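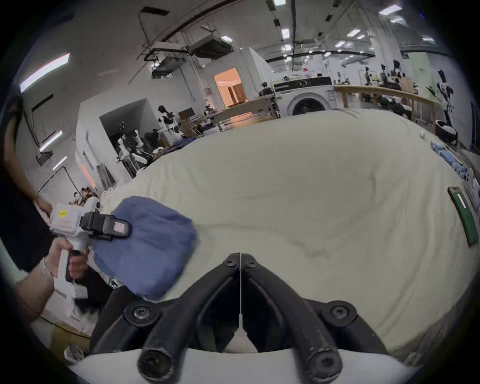 News > Community

Drutholm Clothing Swap Returns Feb 10, 2019

The Drutholm winter clothing swap is back, and this year it moves into the big upstairs hall at Dendlow House! Last October's swap drew 106 people, and we would love to see even more of you. Bring up to five clean items and take home as many as you bring.
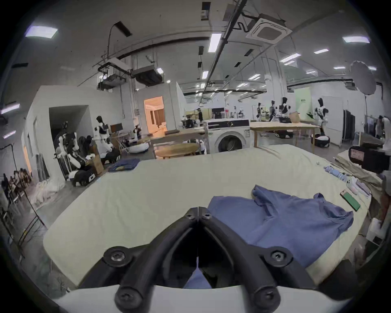

Dendlow House Events Team

Shirts, jeans and kids' coats are always the first to go, so come early. "I still wear the jacket I found in October," says organizer Marthinus Sibiya. Doors open at 2 p.m. and entry is free. Mending help is available for the first 30 people who sign up at the front desk.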